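Vrettos Bridge

The last server for Korkov Line was due to close at four in the morning, and at a quarter to two there were still enough of us on it to fill both sides.

I had played the game for six years. It was never a big one. Two teams of eight fought over a railway town called Sosness, and the whole of it was one map. The studio, Nurholm, kept promising a second. They put out a drawing of it one May, a harbour with cranes, and people argued over that drawing for a year. It never came. By then most of us had stopped wanting it. We knew every stair in Sosness and which of the station windows would take a grenade.

I had the laptop on the kitchen counter, with the headset on one ear so that I could hear if my daughter woke. The heating had gone off. I put my coat on over my dressing gown and made tea, and when I came back my side had picked me as captain.

"You've got the highest number," one of them said.

He meant matches. The game showed it next to your name: 1273. I had not looked at it in a long while. I said I was no good as a captain and they said that was fine, it was only the last one.

The way it worked was this. One side held Vrettos Bridge and the other had to get a wagon across it. The wagon moved on its own as long as one of your people stood beside it. If nobody did, it rolled slowly back. The attackers had 600 seconds. Good players did it by clearing the signal box first and then both banks, and only then walking the wagon over. Bad players all stood by the wagon and got shot.

We were attacking. I said we would go for the signal box.

"We always go for the signal box," said the one who had voted for me. He was a man with a northern accent and a dog that barked whenever he reloaded. I had played with him on and off for three winters and knew the dog's voice better than his.

"What do you want to do, then?"

"I want to go along the river."

Nobody went along the river. You could get down to it by the goods yard, but the water slowed you to a crawl and there was no cover until the third pier. I said so. He said he knew that. He said he had never been down there, not properly, and after four o'clock he would not be able to.

I looked at the clock in the corner of the screen. Then I said all right, the river.

So eight of us went down through the goods yard and into the water. It took a long time. We could hear the other side on the bridge above us, running from one end to the other, because they were expecting us at the signal box and we had not come. Somebody on our side began to laugh and had to switch off his microphone.

Under the bridge it was darker than I expected. Whoever had built it had put work into it. There was weed on the piers. There was a rowing boat tied to a ring, with a coat folded on the seat. On the brickwork of the second pier someone had painted a list of first names in white, very small, fourteen or fifteen of them, and it took me a moment to see that they must be the people who had made the game.

"Look at that," the northern man said. The dog was quiet.

We stood there reading. The wagon sat at the top of the hill with no one beside it. The timer went below 300 and then below 200. One of the other side must have got tired of waiting, since I saw a pair of boots drop into the water by the far bank, and then a player in their grey uniform came wading round the pier with his rifle up.

I had him in my sights. I could have fired. He stopped, and looked at us, and looked at the wall. Then he put the rifle on his back and came over.

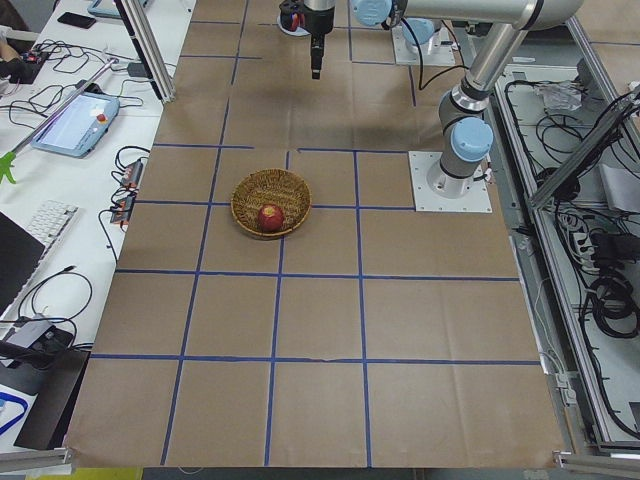

After that match I made a map of my own. I had never done such a thing, and I did it badly, in the evenings, over the better part of a year. I began with paper, drawing the streets of a market town in pencil and measuring them against what I remembered of Sosness, how long it took to run from the station to the church. I wanted one thing in it that had no use, as the boat had no use. I tried a bicycle and a birdcage. In the end I settled on a round wicker basket with one apple in it, red with yellow streaks and a pale patch on the skin, and I put it down by the water steps where a player would have to go out of his way to find it. The apple took me longer than the church did. My daughter said the patch made it look real.

By ten to four they had all come down off the bridge, the whole of both sides. Two matches had run out with the wagon never moved, and the game had started a third and put us back at our starting places, and we had all walked down to the river again. There was not much talk. One of the greys read the names out loud, slowly, in an accent I couldn't place. Another asked if anyone knew what the people at Nurholm were doing now, and no one did.

The northern man asked me whether I had work in the morning. I said I did. He said so did he, and that he ought to let the dog out.

"Will you play something else?" I said.

"I expect so. I don't know what."

At four the water stopped moving. The players stayed where they were for a few seconds, standing in it up to their waists, and then there was a grey box with a line of text that said the connection had been lost, and a button for trying again. I pressed it twice. Then I rinsed my cup and went up to bed.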